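Handheld gripper build, marker cubes keep losing tracking
Workshop Builds > Robotics

Banon
OK so I've been building a pair of handheld grippers at our shared workshop, the kind you carry around yourself to record demos for an arm later. Cube of square markers on each one, printed shell, black jaw tips. Total spend so far is 400 dollars for the pair and I'm pretty happy with how they feel! Tracking is another story. The left one is solid, the right one drops out whenever I hold it low.
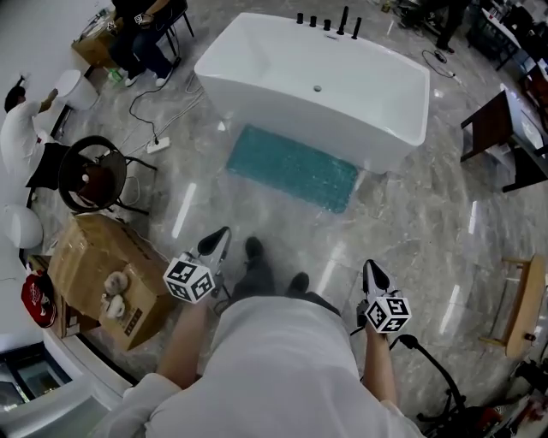

I've reprinted the cube at 40 mm with a fatter white border and it helped a bit, but I still lost 9 takes out of one evening. Anybody been through this?

Hundholm
Matte paper. Glossy prints blow out under tube lights and the corners vanish. Cheapest fix you'll ever do.

Dhillon
Disagree, sort of. Matte helps, but if it only drops out when it's low I'd bet on the angle. Tilt the cube mount back toward your head and try again before you reprint anything.

Banon
Already matte, sorry, should have said. Tilting the mount I haven't tried — the screw holes are in a dumb spot and I'd have to redo the top of the shell.

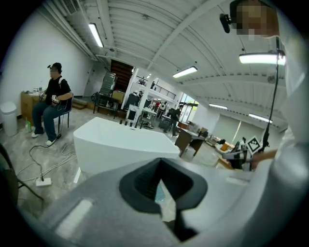
I could do a wedge under the cube though, maybe 9 degrees to start? Prints in no time and I can toss it if it's bad.

Hundholm
Wedge is fine, but glue it. Mine wobbled and I chased a "software bug" for most of March.

Dhillon
Please don't glue it, you'll want to change the angle at least twice. Two small screws.

Hundholm
Screws into a thin printed shell, good luck with that.

Banon
Double-sided tape tonight, screws if it works. Will post numbers.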